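Come Weave With Us: Call for Participants, Spring Basket Circle at Sketura 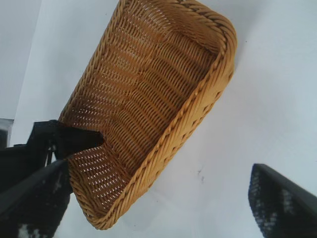 Woven wicker, seen from above.

Posted 3 March 2018 by Thoa Đàm

Hi all! I'm putting together a new group of beginners for the basket circle and I'd love to have you in it, even if the last thing you wove was a paper placemat in second grade (mine was terrible, my mother kept it anyway).

Quick background for anyone who doesn't know me. I teach out of the Sketura studio on the second floor of the old Pultton building, up the stairs next to the shoe repair. I ran a short version of this in January and the people who came kept asking when the longer one would start, so I've finally sat down and planned it properly. It runs for eight weeks, one evening a week, 6:30 to 9.

I'm looking for 10 people. You need to be 16 or older, and you need to be able to come to at least six of the eight evenings. That second part matters to me more than any experience. The January group had people dropping in and out, and I spent half of every session catching somebody up while everyone else sat there with damp reed in their laps!

What we'll make: a small round basket first, to get your hands used to it, then a flat-bottomed tray, and then a bigger piece that you pick yourself. Last time we had a bread basket, a very lopsided cat bed and a thing for holding firewood. If you want handles, tell me early, because handles eat up a whole evening.

The cost is $48 for the full eight weeks and that covers all the reed and the use of my tools. If money is tight, write and tell me, I have two places I can give away and I won't ask you for any paperwork. You can pay in cash or by check on the first evening.

Please bring an apron or an old shirt, a towel, and a spray bottle if you own one. We soak everything in tubs, so you will get wet sleeves. There's tea. There's usually cake too, but I can't promise cake.

One more thing, and it's the part where I need something back from you. At the end of the course we're putting up a table at the Huanca Street spring market, and I'd like each person to lend one finished piece for the day. You don't have to sell it (some people do, some people would sooner die). You just have to let me borrow it and come by for an hour to help mind the table. If that sounds awful to you, say so when you write and we'll work something out.

About the room: it's up 24 steps and there's no elevator, I'm sorry. If stairs are a problem, I teach a daytime group on the ground floor at Salum Hall and would be glad to have you there. Same baskets, same price, worse tea.

To sign up, drop a note through the Sketura door, box 424, with your name, your phone number and a line or two on what you'd like to make. I really do read those lines, they help me order the right sizes of reed. I'll call everyone back, including the people I can't fit in, and anyone who misses out goes to the top of my list for the fall.

Thoa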